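# How to follow a public tender from the first notice to the last payment

*Posted 2/13/23*

If you've ever read a story about a city contract that went sideways and thought, "well, somebody should have been watching that," this page is for you. I spent a long stretch of my working life on the dull side of local government, and I still get letters from people who want to keep an eye on how their town spends money but have no idea where to begin. 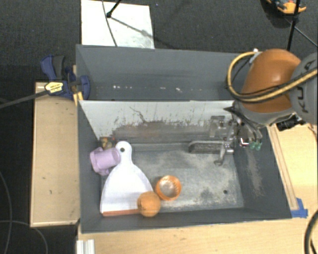

You don't need to be a lawyer or a reporter to do this. You do need some patience, a folder (paper or otherwise), and a willingness to write polite letters to people who would rather not answer them. I'll use a road resurfacing contract in Farnau all the way through, partly because I followed it myself and partly because it had a bit of everything in it.

## Before you start: pick one contract

People get excited and try to follow everything the council buys. Please don't! You'll be worn out by the end of the month. Pick one contract, preferably one you can go and look at with your own eyes, like a road, a roof, a playground or a bus shelter. Software and "consulting services" are much harder, and I'd save those for your second or third try.

My rule of thumb is that a good first contract has a clear thing being bought, a start and end date, and a company name you can look up. The Farnau job had all of these. It covered 11 streets on the east side, and the winning bidder was a firm called Lavero.

## Step 1: Find the notice

Every tender begins with a notice saying what is wanted and when bids are due. In most places these go up on the council's website under "Procurement," "Bids" or "Doing business with us." Some councils still print them in the local paper as well, in that tiny type at the back.

Save a copy the day you find it. Don't trust the link to keep working. Web pages get tidied up and moved around, and I've lost more than one notice that way. Print it or save it as a file, and write on it the date you got it.

When you read the notice, look for:

- the reference number (you'll be quoting this in every letter)
- the closing date and time
- the department and the contact person
- how bids will be scored, usually so much for price and so much for experience

That last item is worth copying out by hand. You'd be surprised how much better it sticks, and you'll want it in your head when you get to Step 3.

## Step 2: Check whether the notice changed

Notices get amended, and the amendments are called addenda (one of them is an addendum). Most are harmless. A bidder asks what kind of asphalt is meant, and the department answers so that everyone has the same information.

Now and then, though, an addendum changes something bigger. In Farnau the first notice asked for bidders with a certain number of years in road work, and an addendum brought that number down not long before bids closed. There was a perfectly decent explanation for it - the department had hardly any interest at the higher number - but I only learned that by asking. If I'd skipped the addenda, I'd have been reading the wrong rules for the rest of the exercise.

Put the addenda in your folder behind the notice, in date order.

## Step 3: Get the list of bidders and the scores

After the closing date, the bids are opened and recorded. Many councils publish the list of bidders and the prices. The score sheets are harder to come by, and you may have to put in a records request for those.

A records request can be very short. Mine usually goes something like this:

> Dear Records Officer,
>
> Under the public records law I am requesting copies of the bid opening record, the evaluation score sheets and the recommendation to award for the contract with the reference number given above. Electronic copies are fine. If any part is withheld, please tell me which part and the legal ground for withholding it.
>
> With thanks,

Keep it friendly and keep it narrow. If you ask for "all documents relating to roads," you'll wait forever and then get a bill for the copying. I made that mistake with my very first request and received 408 pages, most of them duplicate emails about a parking sign. I read all of them, too, like a fool.

Once the sheets come, sit down with a cup of something and compare them with the scoring rules you copied out. Check the adding up. Mistakes in addition are common, and they're usually just mistakes, so resist the urge to write to the paper about one.

## Step 4: Look up the companies

You want to know who owns and runs each of the top bidders. The company register for your state or country will generally give you the directors and a registered address, and the basic search is often free.

In Farnau there were 4 bidders. Lavero came first, and a firm called Wiegand came second, close behind. I looked up both. What I was after was simple enough:

- Do any of the bidders share a director or an address?
- Was the winning company set up shortly before the notice?
- Does any director's name turn up among council members, senior staff or campaign donors?

A word of caution here, and I mean this kindly. Names repeat. Two people can share a first name, a last name and even a street. I once spent a whole weekend quite sure I'd found a scandal, and what I'd found was two unrelated families. Don't say a thing out loud until you have a second document that agrees with the first, and never put an accusation online on the strength of a name alone. Apart from being unfair, it can land you in court.

If you do find a match that holds up, the next place to look is the register of interests, where officials declare their outside business. A declared interest with the official stepping out of the vote is how the system is meant to work. An undeclared one is worth a letter.

## Step 5: Read the meeting minutes

The award has to be approved by somebody, and there should be minutes of the meeting where that happened. Look for who was present, who spoke, who left the room and how the vote went.

Minutes are written to be boring and you'll need to read them slowly. "Following discussion" can cover two minutes or two hours. If there's a recording, listen to that part of it. In the Farnau recording one member, Wubit Endale, asked very sensible questions about the warranty on the new surface, and none of them made it into the minutes. Her questions ended up being the most useful thing in my folder, as they gave me a list of what to check once the work began.

## Step 6: Follow the changes and the money

This is the part most people skip, and I do wish they wouldn't. A contract can be awarded fairly and still swell up afterward through change orders (also called variations). Each one is a small agreement to pay more, or to do something different.

Make yourself a table. It can be as plain as this:

| Date | Document | What changed | Amount | Who signed |
|---|---|---|---|---|
| | Contract | Original work | | |
| | Change order | | | |
| | Payment | | | |

Fill it in as the papers come. The payments can usually be found in the monthly list of bills, which councils tend to tuck into the back of the meeting packet. I fill in mine with a pencil, but my nephew tells me a spreadsheet will do the sums for me, and I suppose he's right.

In Farnau there were 2 change orders, both in July. One was for extra drainage, and I could walk over and see the new drains for myself. The other was described only as "additional works, east section." I wrote and asked what that meant. The project officer, Tshepo Le Roux, sent me a drawing and a very nice note, and it turned out to be curb repairs that had been left off the original plan by accident. I crossed it off and went on with my day.

## Step 7: If something doesn't add up

Go in order, and give each person a fair chance to answer.

1. Write to the contact person named in the notice. Ask a question, and leave the accusing for later, if it's needed at all.
2. If you hear nothing after the time the law allows, write to the head of the department and attach your first letter.
3. Next comes the internal auditor or the council's own audit office, if there is one.
4. After that you have the state auditor, the ombudsman or the prosecutor's office, depending on what you've found.

For that last stage, send a short cover letter of one page with copies of your documents behind it, numbered. Keep your originals at home. Ask for a case number and write it on the front of your folder. Then expect to wait, perhaps for a long time. A decision not to prosecute may only mean the evidence wasn't strong enough for a criminal court, so ask for the reasons in writing if you can get them. There may still be a civil route, or a finding from the auditor that gets the rules tightened up.

## A few questions I get a lot

**Will people be annoyed with me?** Some will. Most clerks, in my experience, are pleased that somebody reads what they file.

**How much does it cost?** Mostly copying and postage. Ask for electronic copies and ask for an estimate before they start.

**Can I do this with a group?** Yes, and it's more fun that way. A few neighbors of mine followed the library roof contract out in Gevov together, with one person on the minutes, one on the payments and one on the letters. Just agree at the start on who holds the folder, and make a second copy of everything for somebody else's house.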